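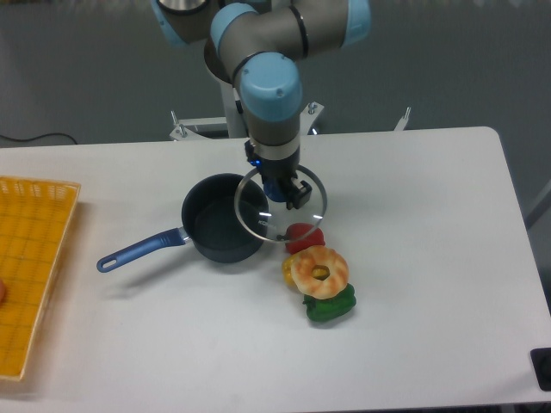 One owner wrote in to ask why the scale reads 3 grams high after a week on the same counter, when the box says it never needs adjusting. The box is wrong. Any scale drifts, and the Grument drifts more than the sales copy lets on.

4. Setting up and checking the scale

4.1 Before you switch on

1. Pick a hard, level surface. A cutting board or a folded towel will not do, whatever the quick-start card says about "any surface."
2. Pull the plastic tab out of the battery door. Close the door until it clicks.
3. Press each corner of the scale with a finger. If it rocks, turn the foot under that corner until it stops.
4. Leave the scale in the room for 10 minutes before first use. Longer if it came in from a cold car.

Note: The bubble level on the back is small and hard to read. Trust the rocking test first.

4.2 Zero and units

1. Press ON with nothing on the platform. Wait for 0.
2. Hold UNIT until g shows. The scale forgets this setting when the batteries come out.
3. Put your bowl on and press TARE.
4. Add food slowly. Small amounts dropped in a pinch at a time may not register at all.

Caution: Auto-off cannot be disabled on this model. If the screen goes dark in the middle of a recipe, the tare is lost. Write down the weight of your bowl. 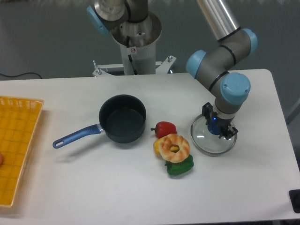
Renata Holub
Manuals Editor, Narura Home Products

4.3 Checking accuracy

The Sesero app offers a "smart accuracy score." We have not been able to find out what it measures, and you can skip it. Use a weight you know.

1. Press ON and wait for 0.
2. Pour 265 ml of cool tap water into a bowl you have already tared. Use a measuring cup with fine markings; most kitchen cups are poor.
3. Read the display. It should be close to 265 g.
4. Empty the bowl, dry it, and do it again.

If the two readings differ from each other by more than 2 g, the surface or the batteries are the likely trouble. Go back to 4.1. If they agree with each other but both are off, suspect the cup before you blame the scale.

Note: Coins are often suggested as test weights. Worn ones are light, and a single coin tells you little about how the scale behaves with a full bowl.

4.4 If CAL appears

Do not press TARE. Remove the batteries, wait, and refit them. If CAL comes back, see section 7.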